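Visit report: student manipulation course, Sanmont

9 min read

The autumn course in applied manipulation at Sanmont ends with a shared task in place of an exam. Each team gets a two-arm cell, a set of loose hand tools and a board to hang them on, and has to return the tools to the board by itself, without a person touching anything. I went over on the second-to-last working day of the term at the invitation of Meron Birhane, who teaches the course, and stayed from the morning setup until the last logged run. These notes are mainly for the people at Nigatu who are considering a similar course for second-year students. They cover the layout of the cell, how the runs were organized, the failures I saw and the cost.

Getting in

The lab is on the ground floor, past the loading door. Visitors sign in at the front desk and are given a short safety sheet. The rule for visitors is to stay behind the floor marking while an arm is enabled and to leave bags outside. I had no trouble following the work from there, although the table surface is hard to read at a low angle and I ended up watching much of it on a monitor.

The course has 8 students in two teams. Team one, led by Tsehay Teshome, calls its software Ceven. Team two, led by Kedir Degefa, uses a package named Ornari that was started by last year's group and has been partly rewritten. Both teams run on the same cell and take turns. I asked whether a second cell was planned. Birhane said the money would go to spare grippers first.

The task

At the start of a run the tools are laid out on the table by a member of the other team. A run is ten minutes. A tool scores when it is on its own hook and stays there for five seconds after the gripper lets go. A tool dropped on the table can be tried again. A tool dropped on the floor is out of the run. Either arm may be used for any tool, and handovers between arms are allowed, but neither team used them in a scored run.

The layout must include T-handle keys, a screwdriver, pliers and a ratchet. The team laying them out picks the angles, and they had learned over the term which angles were unpleasant. A long shaft pointing away from the arm base is the usual choice. The wrist then has to turn most of the way around before the tool can be presented to the board, and on the left arm that movement gets close to a joint limit.

Cell and hardware

The arms are fixed on opposite sides of the table frame and work inward. Calibration between each arm and the board is repeated every morning with a printed target. It takes twelve minutes when it goes well. On the day of my visit it was done twice, the first result having left an error at the top row that Fasil Kahsay was not willing to accept.
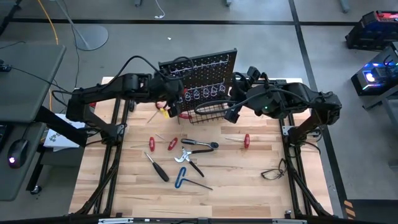

Both grippers at the pegboard, with T-handle keys, pliers, a ratchet and a screwdriver on the table.

The board is the part I would copy. White outlines mark the tool positions, which helps the students when they check a result by eye, and both teams also use them in software to correct the board pose before each placement. Degefa's team tried a version with printed fiducials in the corners in October and went back to the outlines after the arms kept blocking the view of the lower two.

The fingers are plain parallel jaws with replaceable pads. Pad wear is logged. A new pair of pads is fitted after 100 grasps, a limit taken from the students' own measurements. Past that point the round screwdriver handle begins to rotate in the grip when the shaft touches the hook.

Data and training

Both teams collect demonstrations by teleoperation and train a policy for the grasp and the approach. The final move onto the hook is scripted in Ceven and learned in Ornari. By the end of the term the shared set held 3826 demonstrations, of which 509 were marked as failures and kept separately. Mitiku Kahsay looks after the set. His main complaint was labeling. In the first weeks each student used different names for the same tool, and the cleanup took most of a week. There is now a fixed list, and the recorder refuses anything else.

Storage is on a machine in the lab with a nightly copy to the department server. Students sign up for collection slots of one hour. Longer slots were tried and dropped, as the quality of the demonstrations fell off in the second hour.

What I saw fail

The grasp was seldom the problem. Most lost points came from the last few centimeters. A T-handle key has to arrive with the handle level, and a small tilt is enough for it to catch the tip of the hook and swing. Ceven detects this from the wrist torque and backs off. Ornari does not, and in one run it pushed until the arm went into a protective stop. Restarting used up two minutes of the ten.

The pliers were the second source of trouble. If they are picked up by one handle they open, and the outline on the board no longer matches. Teshome's team grasps them across the pivot, which works but leaves little clearance to the hook. Degefa's team closes them against the table first. It is slow, and I thought it was the better method.

Cables deserve a mention. They are looped over the arms with some slack, and both planners keep a margin around them. The margin was set by hand and is generous. A good part of the run time goes into detours that a tighter value would remove, but the teams had agreed not to change it during the final week.

Cost and staffing

Birhane estimates one and a half days of staff time per week while the course is running, plus a technician for the first two weeks. Pads and printed parts are cheap. The arms were bought under an earlier grant, so her budget gives no useful figure for a new start. She recommends against fewer than three students per team, because one person is always at the stop button and another is at the log.

The next round begins in April, with the same board and a rule change: the team laying out the tools may place one across another. Registration for outside observers goes through Birhane's office. The run sheets and the tool name list can be had on request, and I have asked for both.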